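Packing & Small Containers, Unit 6
Handout, read before lab

Lids first. Clear plastic tubs, red stuff inside, lid color goes on your sheet (pale blue or teal, dont just write "blue").
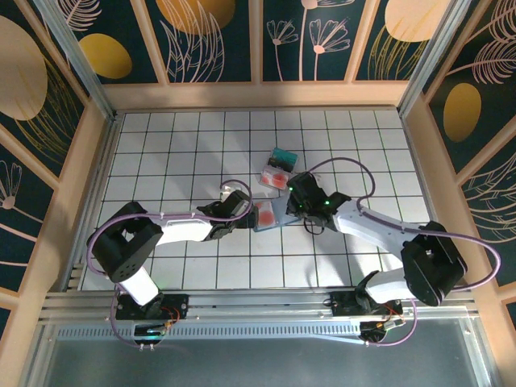

Notes by Henrique Barreto | Gastbridge | 24 March 2025

Soft goods next. Faux leather: check stitching along the rim, then any rivets. Write down scuffs before you pack, not after. Cone shapes go narrow end down.

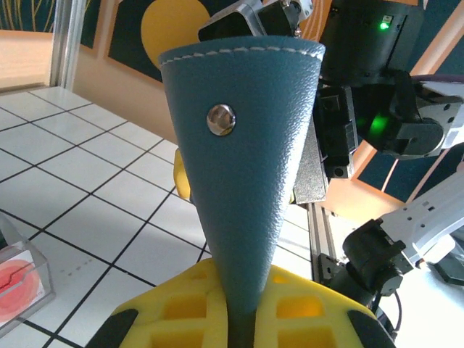
Fig. 2. Teal cone, pebble texture, white stitching at rim, one rivet.

Work surface: tile, grid lines. Use the lines to square up boxes. Wipe grout when done, it holds crumbs.
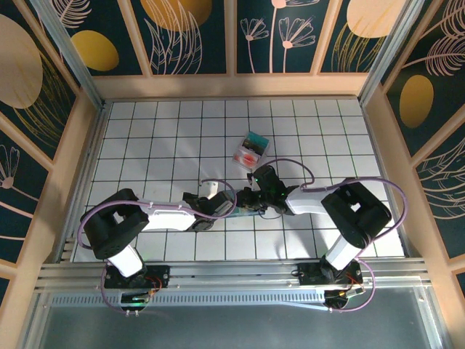 Stacking. Box on the bottom, flat tops only above it. Max load per box 400 g, see Olmedo sheet p. 17. Question 7 on the sheet is optional this tiem.
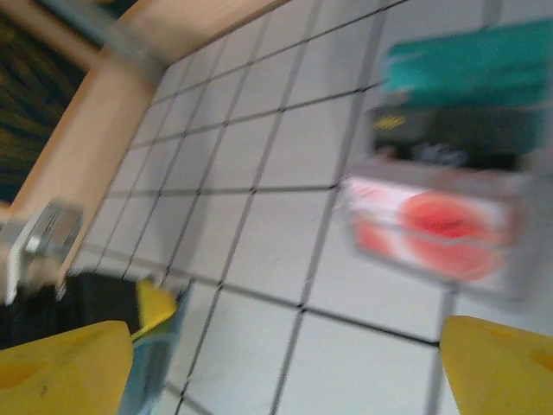 Label goes on the short side. Sheets due at start of next lab, names on both pages.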